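Gripper notes, second month

The club's arm has been running since August on the Perkine controller board, and most of my evenings there go to one task: pick up a computer mouse, turn it over, hold it bottom side up long enough to inspect the underside. It was chosen for the Warkach student challenge because a mouse is curved on top, nearly flat underneath and slick everywhere. A cube teaches you very little about grip force.

Our first set of fingers was printed flat. They held the mouse by its sides and lost it at the start of the wrist rotation, where the load moves from one finger to the other. I logged 100 attempts with those and 44 ended in a drop. Increasing the closing force helped until the shell started to slide forward out of the grip like a wet bar of soap.

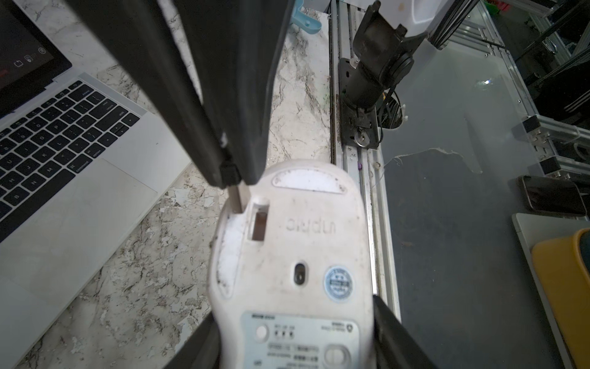
The second problem was timing. The wrist was turning before the fingers had settled, so any small slip at the start became a large one by the end. I added a 50 ms wait after the force reading levels out. It costs almost nothing per cycle. The turn itself is now slower in the first third and runs at the old speed after that.

Calibration is still done by hand. The zero offset on the force reading drifts as the motor warms up, and on the Stovari driver it can only be cleared with the fingers open. I have been doing this before each batch and writing the value in the log. The last one was 744 counts, higher than I would like. Someone in the club suggested reading the offset during the return move, and the code for that is half written.

Valtonen has posted the updated rules for the spring round. The object must be presented with the underside up and held until the judge calls time. There is no limit on regrips, so I may try a two-step version: lift, set down on edge, grip again from the rear.

Next on the list is the cable routing at the wrist, then the offset code.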